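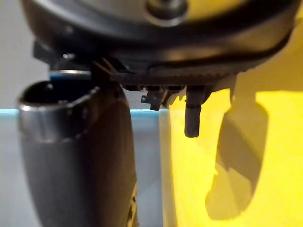 Black and glossy in places, with a ridged strip along the bottom edge.

Looking after your open-water swim kit at home

I've been swimming at Ondutcombe every April through to the first frosts for 13 years now, and in that time I have ruined two wetsuits, a very nice pair of goggles and a bathroom rug, so you might say these tips were paid for. Most of them need nothing fancier than a bathtub, a fat coat hanger and a bit of patience (the patience being the hard part when you're cold and all you want is soup!).

Rinsing the wetsuit

Get the suit into fresh water as soon as you're home, before you sit down, before you put the kettle on. I fill the tub with cool water, drop the suit in, and swish it around with my hands for a few minutes. Then I turn it inside out and do the same again. Hot water is hard on neoprene and on the glue at the seams, so keep it cool even when your fingers are begging you otherwise. A capful of wetsuit shampoo every third or fourth swim is plenty. Please don't use dish soap, and never fabric softener.

Don't wring it. Lay it over the side of the tub and let it drip, then roll it in an old beach towel and press down with your forearms, the way my grandmother did with wool sweaters.

Drying

Inside out first, in the shade, with air moving past it. Fold it over a thick hanger at the waist so the shoulders don't stretch under the weight of the water. My friend Mirko Messina hangs his over a length of drainpipe strung up in the garage, which I laughed at and then copied. Once the lining feels dry, flip it and let the outside finish. Overnight usually does it, although in a damp week mine has taken two days.

Goggles

Rinse in cool water, shake, and leave them on a soft cloth. That's all! Don't rub the inside of the lenses, even with a fingertip, even just once, or you'll take the anti-fog coating off in a streak right where you want to look. If the coating has already gone, a tiny drop of baby shampoo smeared around and rinsed lightly will get you through a swim. I keep mine in a hard case now, after Settimio Morelli sat on my last pair in the back of the car.

Caps, earplugs and the tow float

Silicone caps like a rinse and a light dusting of cornstarch before they go in the drawer. Latex ones need it even more, or they glue themselves together and tear when you peel them apart. Earplugs can go in a small dish of warm soapy water, then out onto a paper towel until they're properly dry before you close the case. Let a little air out of the tow float, wipe around the valve, and keep the strap from tangling with a loose knot.

That smell

If the suit or the gloves have turned sour, soak them for half an hour in cool water with a cup of white vinegar, then rinse until you can't smell the vinegar. Neoprene socks are the worst offenders. I stuff mine with newspaper and change it before bed.

Putting it away for winter

Everything bone dry, zippers left open, and a rub of beeswax along the teeth. Hang the suit in a dark closet, well away from the water heater, and give it some elbow room between the coats.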